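Ticket 348 - Fishfinder loses bottom lock above idle
Product: Plustine 44 sounder, transom-mount transducer
Opened by: Aaliyah Ouellet
Status: closed, monitoring
Priority: normal

**Reported problem**

Unit reads depth correctly at the dock and while drifting. Once the boat is on plane the depth number freezes, flashes, then drops to dashes. The bottom line breaks up into vertical streaks. Water temperature and GPS speed keep updating the whole time. On return to idle the bottom comes back after a short delay.

Owner fishes a bay with grass flats on one side and a dredged channel on the other, mostly trolling for mackerel along the channel edge. Trolling speed is fine. The fault matters to her on the run between spots, when she is looking for bait schools and bottom changes.

**Setup as reported**

- Aluminum skiff, tiller outboard
- Transducer on starboard side of transom, on an Odura bracket
- Cable run along the gunwale, zip-tied to the engine harness
- Power taken from the accessory bus, shared with bilge pump and livewell pump
- Software at current release
- Sensitivity on auto, noise filter off, frequency set to high

**Step 1 - Settings**

Asked owner to reset to factory defaults, then set range to auto and noise filter to low. Asked for one run with the livewell pump off.

Result: no change on plane. Vertical streaks slightly fewer with the filter on. Livewell pump made no difference.

**Step 2 - Electrical**

Asked owner to start the engine in neutral at the dock, transducer in the water, and raise the RPM. If the streaks show up in neutral, the noise is electrical. If they don't, look at water flow over the transducer face.

Result: light streaking in neutral at higher RPM, depth held steady throughout. So there is some electrical noise, but it does not explain the lost bottom.

Recommended anyway:

1. Cut the zip ties and move the transducer cable to the opposite gunwale.
2. Run power and ground straight to the battery with an inline fuse.
3. Coil any extra cable loosely. Do not shorten it.

Owner did all three. Neutral test repeated, streaks gone. On plane the bottom still drops out, though it holds a little longer during acceleration.

**Step 3 - Transducer position**

Requested measurements. Owner reports the transducer face level with the bottom of the hull and mounted directly behind a riveted strake. Both are likely causes. The strake sheds air at speed and the transducer sits in that stream.

Instructions sent:

- Move the bracket inboard, to a clear section between strakes, keeping it on the starboard side and clear of the prop.
- Lower it until the face sits just below the hull bottom.
- Tilt the trailing edge down by one notch on the bracket.
- Fill the old screw holes with marine sealant before launching.

Owner asked whether the bracket could be moved without drilling. A Villanueva mounting board would allow that, but it has to be glued to clean, bare metal. Owner chose to drill.

Hardware note: the two lower screws on the Odura bracket had backed out. The bracket could be rocked by hand. This alone could let the transducer kick up at speed. Replaced with longer stainless screws and sealant.

**Step 4 - Face cleaning**

Owner mentioned slime and a few barnacle rings on the transducer face. Sent the standard cleaning note: soft cloth, mild dish soap, fresh water. No solvents, no scraper, no wire brush. Hard growth can be worked off with very fine wet sandpaper. Rinse and let dry before applying any transducer-safe coating. Ordinary bottom paint should not go on the face.

**Step 5 - Water test**

Test plan was a straight run up the channel and back, same tide, two people aboard. Screen to be watched at idle, at trolling speed, at half throttle and on plane.

| Speed | Before | After |
|---|---|---|
| Idle | locked | locked |
| Trolling | locked | locked |
| Half throttle | intermittent | locked |
| On plane | lost | locked, brief drop in turns |

The drop in turns happens only when turning to port. With a starboard mount that is expected, as the right side of the transom lifts. Not treated as a fault.

Owner uploaded the sonar log (164 MB) to the ticket.

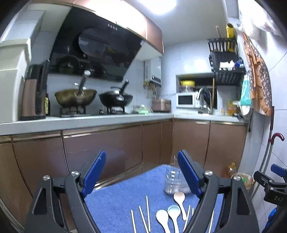 Aaliyah Ouellet: Log is from the second run, the one with the wind behind us. I get solid bottom all the way down the channel now and I marked bait twice on plane, which never happened before. Port turns still blank out for a moment. Is it worth dropping the bracket another notch, or will that just throw spray?

**Support reply**

Leave it where it is. Another notch would put more of the housing in the flow and you would probably get a rooster tail off the bracket. The log shows a clean return with no surface clutter beyond what the chop would cause. If the turn drop gets longer, check the screws first.

Two items for follow-up:

- The log shows supply voltage dipping each time the engine is cranked. The unit did not restart, so no action now. If it begins rebooting at start, test the battery under load before opening a new ticket.
- Owner also runs a Ukow portable unit on the bow. If both are on the same frequency they will interfere with each other. Set the bow unit to low or turn it off while running.

**Resolution**

Cause: aerated water from the strake, transducer mounted too high, loose bracket. Cable noise was secondary.

Fix: transducer relocated and lowered, bracket screws replaced, cable and power rerouted, face cleaned.

No parts shipped. Ticket can be reopened by replying from the same address through the end of February.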